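Slide 1. Title

Thanks for having me. I'm talking about running a small games library out of a branch library: what we lend, how we store it, and what goes missing. Questions at the end please, we only have the room until 4.

Slide 2. Where we started

Plasby branch, one cupboard, 16 games, all donated. No catalogue records. Loans were written in an exercise book. We moved to proper barcodes in July and borrowing went up straight away.

Slide 3. Last year's numbers

2519 loans across the whole collection. Read that out, then pause. Most went to families. Chess, draughts and other board classics did better than the big modern boxes, which people find heavy to carry home on the bus.
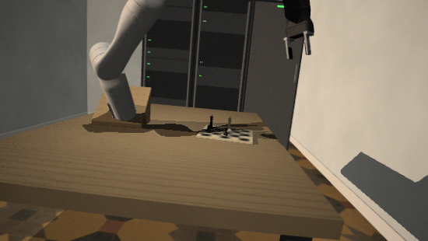 Slide 4. Missing pieces

We weigh every box on return. Kitchen scales are fine. If the weight is off by more than 2 grams, someone opens it and checks. We had 59 incomplete returns for the year and most of the pieces came back once we rang the borrower. No fines. We dropped them early and I'd do the same again.

Slide 5. Storage

Keep boxes flat, never on end. Rubber bands perish and mark the lids, so use cloth straps. Label the short side. (Skip this one if running late.)

Slide 6. What I'd change

Bigger cupboard. Shorter loan periods over the school holidays. A rules sheet in large print for every game, in colour if the budget allows.

Slide 7. Contact details and handout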